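Vekov Court Residents' Association
Minutes of the November meeting
Held in the ground floor meeting room, 7.00 pm

Present: the chair, the secretary, nine leaseholders, one representative of Pleneo (managing agent).
Apologies: flats 14, 22 and 31.

1. Minutes of the previous meeting
Agreed as a correct record, subject to one amendment. Item 6 should read "north riser" and not "north stair".

2. Matters arising
2.1 The replacement closer on the rear lobby door has been fitted. The door now latches from fully open but not from half open. Pleneo to ask the fitter to adjust the latching speed.
2.2 The bin store light remains on during daylight. The photocell has been ordered.
2.3 The letter to the freeholder on roof access was sent. No reply to date.

3. Communal heating
3.1 Pleneo reported on the plant room inspection carried out by Koval. The two circulation pumps are running in alternation as designed. Pump 2 shows bearing noise at full speed and has been set as standby until it can be stripped down.
3.2 Flow temperature at the boiler header was recorded at 59 degrees. Leaseholders on the top floor reported that radiators at the end of the run are slow to warm in the mornings. Koval attributes this to balancing and does not advise raising the flow temperature before the valves on the east branch have been reset.
3.3 A leaseholder asked whether the heat meters would need to be read again after balancing. Pleneo advised that the meters are unaffected, as they record flow and temperature difference at each flat.
3.4 Access is required to all flats on the east branch. Notice to be given in writing with a morning and an afternoon slot offered.
Action: Pleneo to issue access notices. Koval to supply a written quotation for pump 2, parts and labour shown separately.

4. Water ingress, north elevation
4.1 Imar has completed the survey of the parapet and upper windows. The report finds open joints in the coping stones and failed sealant at two window heads. The damp patch in the fourth floor corridor is consistent with the coping defect – the window heads are considered a lesser cause.
4.2 Imar recommends raking out and repointing the coping joints, with a lead flashing to the inner face. The work can be done from the roof with edge protection, so full scaffolding is not needed.
4.3 The meeting discussed whether to include the south parapet in the same order. It was noted that the south side was repointed more recently and that the report raises no defect there. Agreed to proceed with the north side only.
Action: Pleneo to obtain a second price on the same specification.

5. Children's collection
5.1 Toys and books for the winter collection may be left in the meeting room during opening hours. Soft toys should be clean. Items with mains leads cannot be accepted.
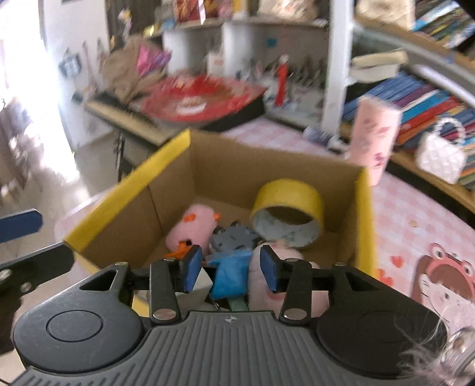

Item 5: plush toy and open cardboard box

5.2 The room is to be clear by the end of the month, as it is booked for the meter contractor.

6. Service charge
6.1 The draft budget was tabled. The proposed contribution to the reserve fund is £165 per flat, payable in two instalments.
6.2 One leaseholder asked for the lift maintenance line to be split between the contract and call-outs. Agreed.
6.3 The draft was approved with the above change, one abstention.

7. Any other business
7.1 Bicycles must not be chained to the stair handrail. Pleneo to put up a notice on each landing.
7.2 The key safe code will be changed and sent to leaseholders by post.

8. Next meeting
Date to be circulated. Items for the agenda to reach the secretary one week beforehand.

The meeting closed at 8.40 pm.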